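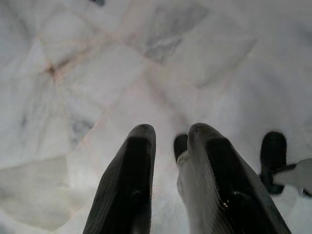

## Marble, limestone, and what water does to them (wk 2)

Handout goes with Scanlon's lecture, 16 July 2007. Read before lab.

- marble = limestone that got cooked and squeezed. Mostly calcite. White if the starting rock was pretty clean, gray/green/pink if there was clay, iron etc. mixed in
- old bedding and fossils usually gone – crystals regrow and lock together, which is why it takes a polish
- hardness 3 on Mohs. A steel knife scratches it. So does grit on shoes, see any old lobby

**Acid.** Calcite + weak acid gives CO2, water, calcium in solution. Lemon juice, vinegar, cola all do it. Dull spot on a polished floor is usually *etching*, not a stain. You can't wash it off, it has to be re-polished.

Stain = something soaked in. Different problem, different fix (poultice). People mix these up on the exam every year.

**Floors.** Polished white marble shows etching less than black. Honed hides it best. Sealers slow down stains, do nothing much for acid – Ó Riain's chapter is good on this, skip the part on pricing.

**Outdoors**

- rain is already slightly acid, so carved detail goes soft first, flat slabs last
- thin panels can bow. Heat/cool cycles, grains pull apart a little each time and dont go all the way back
- Duggan building is the local case, 36 panels swapped out on the south side. Slides have the before and after

**For lab**

- bring the Bomar samples back, 16 went out and I want all of them
- dropper bottles stay in the tray
- goggles on, even for vinegar
- write down finish *and* color for each peice

Reading: Ó Riain ch. 2, plus the short Soltura quarry report (on reserve, ask for folder 652)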